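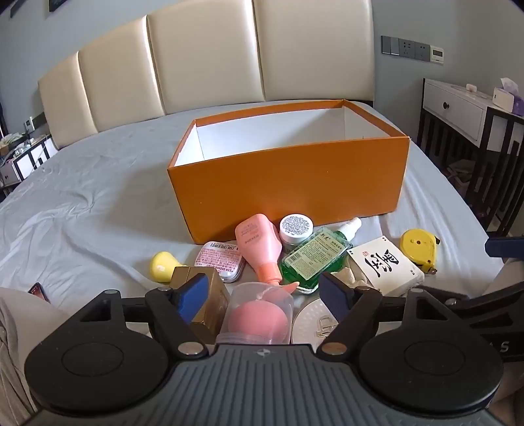
Pluralum Help asked whether the items were to be mailed or simply carried to a new residence, as the answer would determine how much padding was required. The member who submitted the question has since confirmed that the box will be carried by hand, and the question has been revised accordingly.

Question

I am preparing to move from one apartment to another and wish to place the contents of my dressing table in a single cardboard box. The items include a spray bottle, a squeeze bottle, a jar, a compact, a makeup sponge in its clear container, a tape measure and several small boxes. The spray bottle is glass and holds 200 ml. In what order should these be packed, and is it acceptable to do the packing on the bed? I have no free table of sufficient size.

Answer 1 (accepted, 8 votes)

Packing on a bed is acceptable, provided that the box is placed near the middle of the mattress and the bedding beneath it is pulled flat. A box set near the edge will tip as weight is added to one side.

The following order is recommended. Bottles should be closed, wiped and placed upright against a wall of the box, with the glass bottle wrapped separately. Jars and tins go beside them. The compact should lie flat between two layers of cloth, as pressed powder cracks easily. The sponge container is light and should go in last. Please do not use the tape measure to fill a gap next to glass; its metal end can work loose and scratch.
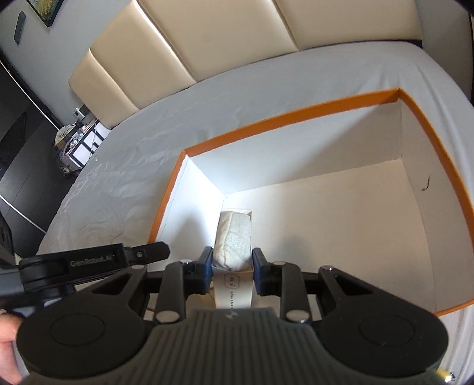
Soft goods are often left until the end, and this is a mistake in a small box. A rolled cloth makes a good divider and costs nothing, so it should be among the first things to go in. It may be left in its paper sleeve if it has one. The white towel-like roll near the left wall of the box would serve well in this way, with a bottle placed next to it. Check the floor of the box beforehand as well - there is a short dark hair or thread on the white interior, and it is easier to remove before the box is full.

Answer 2 (4 votes)

The answer above is sound. I would add that sprays and pumps should be locked or taped before packing. Our household used Jandenik tape for this purpose and it left residue on two caps. Plain kitchen wrap under the cap was cleaner.

Answer 3 (0 votes)

Just buy a case with compartments. Bùi and Jastetness both sell them.

Moderator note: Product suggestions are permitted, but replies should address the question as submitted.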